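Handout 5: Hand-held gripper kits for demonstration capture
Druvevel course in applied automation, Merkstead
Revised April 28, 2024

The kit under review is the Koubek two-hand set, offered on hire or outright purchase. It is assessed on cloth work in a furnished room, with a pair of grippers on one piece of fabric.

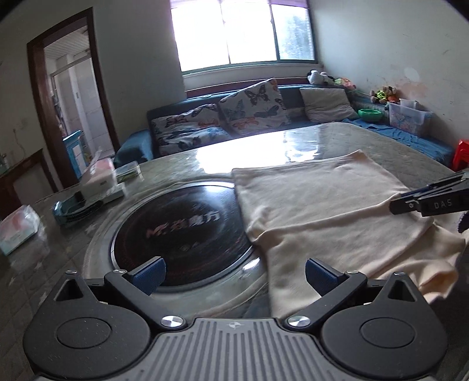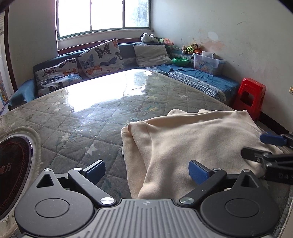

Cream-coloured cloth, two grippers, blue finger pads.

Does the hire price include replacement finger pads?
The hire price covers 3 spare pairs per set. Further pads are charged separately, and pads bought for the older set do not fit.

Terms as quoted to Trarkthorpe in December:
Minimum hire: 17 days
Deposit: 400 pounds per set, returned after inspection
Training: half a day, on site, for up to five people

Points for the written review

Record pad wear before and after each session. The supplier's sheet gives no figure for pad life on fabric – leave that box blank and do not estimate it.

Thin cloth and thick cloth are to be marked separately. A grip that holds a folded edge may still slip on a single layer.

Purchase and hire sets differ in the carrying case and the length of the warranty. Check which one the quotation refers to. The Trarkthorpe quotation mixes the two on its second page.

Reviews go in the course folder with the quotation attached.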